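A Visit to the Mekonnen Coffee Roasting Works, Clurstead
Aug 31, 2023

The Mekonnen roasting works opens to visitors a few times a year, and places on the tour go quickly. I had signed up in the spring and was put in the morning group. The building is at the low end of Clurstead, past the rail yard, and it used to be a feed store. The loading dock is original. The rest of the front was rebuilt when the roasters moved in.

We were met by Gebremedhin Admasu, the production manager. He gave out hairnets and earplugs and asked that we keep inside the yellow line on the roasting floor. The tour started in the green coffee store, a long room kept at an even temperature all year. The sacks are stacked on pallets with the lot number facing out. That morning there were 388 sacks in the store. Gebremedhin said they try not to let it fall below 300 before a new shipment arrives, as delays at the port have caught them short before.

Most of the coffee is washed Ethiopian, with a smaller amount of natural process kept at the far end. He cut a sample from one sack of each so we could smell them side by side. The natural was much sweeter and a little like dried fruit. The washed coffee smelled mostly of hay, and he said that is normal for green beans and tells you very little about the cup.

From there we went through to the roasting floor. There are two drum roasters. The larger one does the blends and the smaller one does single lots and samples. We watched a full batch on the larger machine, which came out at 479 pounds by the display. The beans go in pale green, turn yellow, and then brown. At first crack you can hear them popping over the noise of the fans, even with earplugs in. The roaster on duty pulled samples every few seconds near the end and compared them with a tray of finished beans under a lamp. When she was satisfied she opened the door and the batch dropped into the cooling tray.

The smoke goes through an afterburner on the roof. One man in our group lives two streets away and asked about the smell on still days. Gebremedhin said the older unit was replaced last year and that complaints have dropped, but that anyone who notices a problem should call the office with the time and the wind direction.

Packing is in the next room and was the least interesting part for me. The line fills 4,000 bags on a normal shift. The labels for the Gomimari blend and the Skadum dark roast were being changed over while we were there, so the line was stopped and it was quiet enough to talk.

The tour ended with a cupping run by Asnakech Workneh, who buys the green coffee. She set out 7 coffees without names and had us smell the dry grounds, then pour, wait, break the crust and taste with a spoon. I picked the Gomimari as my favorite and could not tell two of the others apart. She said one of those was a decaf, which surprised most of the group.

Afterward she answered questions about storage at home. She keeps her own coffee in a closed tin in a cupboard and grinds it just before use. She does not freeze it, though she said there is no harm in doing so if the bag is sealed well and opened only once.

The tour takes two and a half hours and there is a lot of standing. Closed shoes are required. Parking is on the street, and the shop at the front takes cards. I bought a bag of the washed coffee and a bag of the Skadum, and so far I have only opened the first.

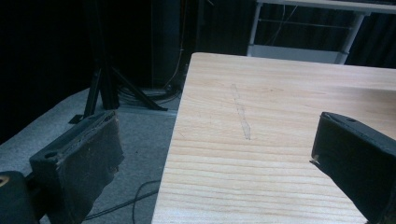

Pale wooden tabletop with the grain running across it.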